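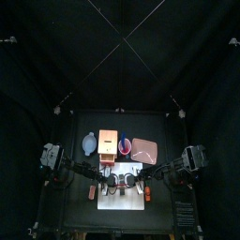
Cajones pequeños, cocinas tranquilas

Con la llegada de septiembre vuelve a la redacción de la hoja de Jaltow el mismo tema de todos los años, y es que después del verano las encimeras amanecen llenas de cosas que no son de nadie y que tampoco se van solas. Este mes queremos hablar de las piezas menudas, las que usamos a diario y casi nunca tienen sitio fijo: el bol azul clarito, la taza rosa con su utensilio azul de pie, la bandeja o tabla rosa de esquinas redondeadas (en casa la usamos para las dos cosas, así que no vamos a discutir por el nombre) y, sobre todo, la cajita de madera con su cajoncito, que es nuestra debilidad.

Lo de la cajita tiene su historia. La primera que tuvimos vino del mercadillo de Chávez, costó 7 euros y estuvo meses guardando tornillos en el trastero, la pobre, hasta que alguien la subió a la cocina y ya no bajó más. Un cajón de ese tamaño obliga a elegir. Caben las pinzas de cerrar bolsas, los palillos, un rollo de hilo de cocina y poco más, y cuando se llena se nota enseguida. Si además lleva una ranura arriba, como esta, sirve para ir echando los tiques de la compra o las monedas sueltas que aparecen en los bolsillos antes de poner la lavadora. Si el interior tiene algo de color, como este rojizo, da gusto abrirla, qué quieren que les digamos.

Para las tazas huérfanas, esas que sobrevivieron a un juego que ya no existe, seguimos recomendando lo de siempre: una cuchara o una espátula dentro, de pie, junto a los fogones. Una o dos, por favor. En cuanto hay cinco, la taza se vuelca al primer codazo y volvemos a empezar.

Y los boles con mango o con pico, que tanto estorban en el armario porque no apilan bien con nada, agradecen quedarse fuera. Nosotros los ponemos a la izquierda de la encimera, con el mango hacia quien cocina, y ahí van cayendo los dientes de ajo, las cáscaras o las llaves de casa, según el día.

Una costumbre que nos ha funcionado muy bien es la fila del fondo. Se colocan las cosas de uso diario en una sola hilera en la mitad de atrás, una al lado de otra y sin nada encima, y se deja lo de delante para trabajar. Una tabla blanca en el centro ayuda mucho, se ven las migas y se ve lo que falta por recoger.

Para quienes quieran probar, el rincón de intercambio del local de Parneck sigue abierto por las tardes, a partir de las cinco. Hay ahora mismo 40 piezas de cocina en las estanterías, entre ellas varias cajas con cajón y bastantes tazas sueltas. Se puede llevar una por cada una que se traiga, limpia y sin desconchones. Los vecinos de Joltmont pueden dejar las suyas en el punto de recogida de la calle de arriba, en el número 31, y nosotros pasamos a buscarlas.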